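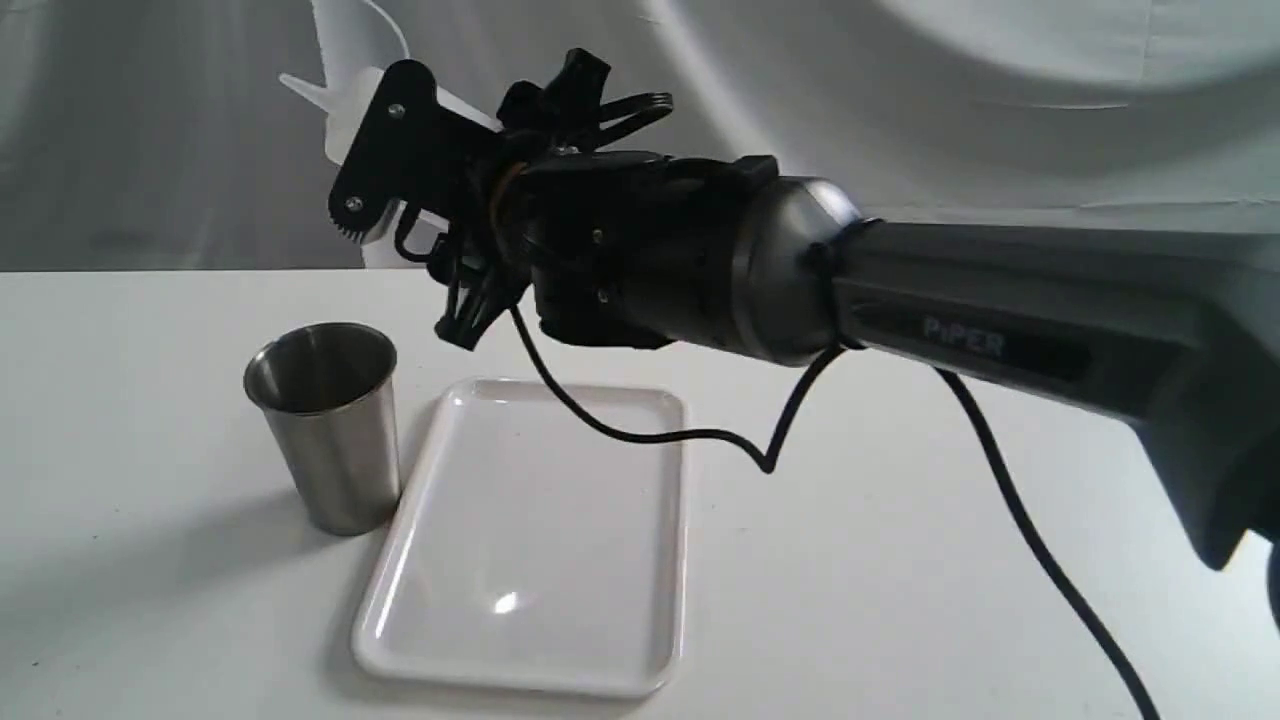 Wuniston Workshop – Small Automation Team

Progress report to the Agbeko fund, October 11, 2024

Dear Radka Stojanović and colleagues,

Thank you again for your patience over the winter, and for the kind note you sent in June when we were waiting on parts. I'm happy to say the PiPER cell is back on its feet and has been since the second week of September.

Most of this period went into looking after the one arm. Helju Lapiņa took the gripper down to its bracket, cleaned the small gear at the edge of the plate and put everything back with fresh screws (two had rounded heads, which was my doing last year, I'm afraid). She also had a good look at the cables. The one to the gripper hangs in a loose curve over the tray, and we have left it that way for now – when we tied it up tight it tugged at the wrist whenever the arm reached across the table. A longer lead with a proper clip is on order from Voltent.

The table is laid out much as you saw it on your visit, with the white tray in front of the gripper, the steel tumbler by its far corner and the squeeze bottle at the back. The new backdrop has gone up too, though it could still use an iron.

Since the rebuild we have logged 482 runs, of which 211 were with the tumbler. The gripper lost its zero position twice, both times after a cold start, so we now home it by hand each morning and write it in the book. Spending on the cell stands at $1594, leaving enough for the lead and a spare set of fingers.

Next up is the collar end of the arm, where Helju would like to check the joint for play before we lift anything heavier.

With warm thanks from all of us at the bench

Recent reports
Uvetow cell: moving day and first checks
Gripper spares list, updated
June letter to the Agbeko fund
Workshop open hours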